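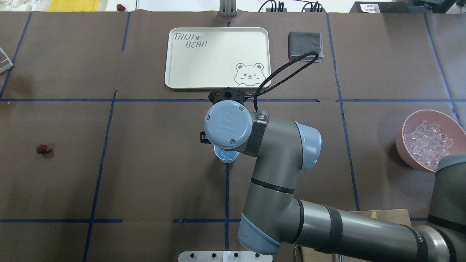

News | Food and Tableware

Kostari summer table workshops open for booking

8 July 2024 — Hovwood, the tableware and home dining retailer, has opened bookings for its summer programme of table-laying workshops at the Kostari rooms in Jatent. The programme offers 200 places, of which 32 are set aside for local schools and youth clubs.

Each session is devoted to the simple serving of fruit and cold drinks at home. Participants work at a shared table, its brown paper covering marked into a grid with dark blue tape, and learn to place a tray, a folded cloth, a cup and a bowl of ice so that guests can reach them with ease. Strawberries supplied by Liapis, the Jatent fruit grower, will be served throughout the season.

The tableware includes a cream Taiji Bear tray with rounded corners and a winking bear drawn in one corner, as well as small light-blue cups and pink bowls. All items remain at the rooms after each session.

"Many households own good tableware and seldom bring it out," a spokesperson for Hovwood said. "We hope that these workshops will encourage people to use it every day."

The workshops follow a trial held in February, which was attended by 88 people. Sessions last two hours and are suitable for adults and for children aged eight and over. Children must be accompanied.

Bookings may be made at the Hovwood shop in Jatent or at the Kostari reception desk.

ENDS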